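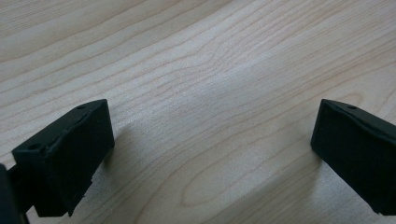
An Afternoon at the Caston Open House

The robotics shop in Caston opens its doors twice a year, and for most of the people who come, it is the first time they have stood close to a robot arm. The building is a former seed warehouse on the edge of town, 14 miles from Olmedo. Plollum, the company that rents it, builds handling equipment for small packing plants. It employs 30 people.

Visitors sign in at a desk by the loading dock and are given safety glasses. The tour starts with the arms, which stand in two rows behind a waist-high rail. On the day I went, one was moving jars of mustard from a tray to a box and back again. It did this without a break for the whole tour.

The part that drew the longest line was in the back room, where the company teaches its machines by hand. A worker holds a gripper with two black fingers, much like the ones on the arms, and does a job with it at a table: picks up a cup, sets it down, folds a cloth. A camera on the tool records each try. Those recordings are used to train the software that runs the arms.

Guests were allowed to take a turn. The tool weighs less than it looks, and the fingers close when you squeeze the handle. I was asked to put a spoon in a mug. It took me three tries – the spoon kept turning sideways – and the engineer running the station told me to leave the bad ones in. Slips are useful too, she said, as long as they are marked as slips.

A good operator records 58 tries in an hour. The staff trade off often, as the wrist gets sore. Most of them came from the packing line of a plant nearby, and one had been a school bus driver until last September.

The finished system is sold under the name Ponosano. The company showed it sorting peppers by size, and it got 89 of the first hundred right. The misses were mostly peppers that had rolled under other peppers. An older man next to me, a grower, asked what happens when the stems are still on. The answer was that stems are harder, and that they would rather show him than tell him. He was still at the rail when I left.

Questions at the end were mostly about cost and jobs. Plollum leases its arms by the season, with service included, and would not give a price without seeing the plant. On jobs, the engineer said that their customers have trouble filling the night shift and that this is where most of the arms go. A woman who works nights said her plant had no such trouble. They talked for a while by the coffee.

The next open house is planned for spring. Children under ten can come but have to stay on the front side of the rail, and parking is behind the building.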